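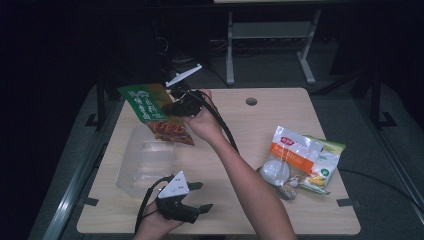

Snack bins: does decanting do anything?

tseng_hm
Trying to get the snack stuff under control. Plan is one clear plastic container, everything in packets goes in it, container goes on the shelf. Spicy strips or jerky type things, buns, the corn packet. My sister swears by this. I have doubts. It looks to me like buying a box to put bags in.

Merell351
Your doubts are correct. I bought a set from Fuvton in February and what I have now is the same mess with walls. Anything tall sticks out and the lid won't go on.

Sadao Kawaguchi
Disagree. Clear sides matter. I used to find crackers at the back of the cabinet that were older than my car. Now I can see what's in there.

Merell351
You could see it before if you opened the door.

Sadao Kawaguchi
Not behind the rice I couldn't.

cornerpantry
What size container? A bun in its own bag takes up a lot of room and it squashes if you put anything on top. I'd leave buns out and eat them first.

tseng_hm
Small rectangular one, haven't measured it. It was already in the house so at least I'm not out any money. Bag on an angle fits, I think. Flat is better but then two packets and you're full.

Merell351
So you need three more boxes. See how this goes?

cornerpantry
Or stand the packets up like files, labels facing you. Takes 30 seconds when you get home from the store.

Merell351
They slump. Every video shows them standing up and every video ends right there.

Sadao Kawaguchi
Mine stay up if the box is packed tight. Half empty, yes, they fall over.

tseng_hm
OK, I'll run it until Wednesday with the packets upright and the buns on the counter. Not buying more boxes. Hui-mei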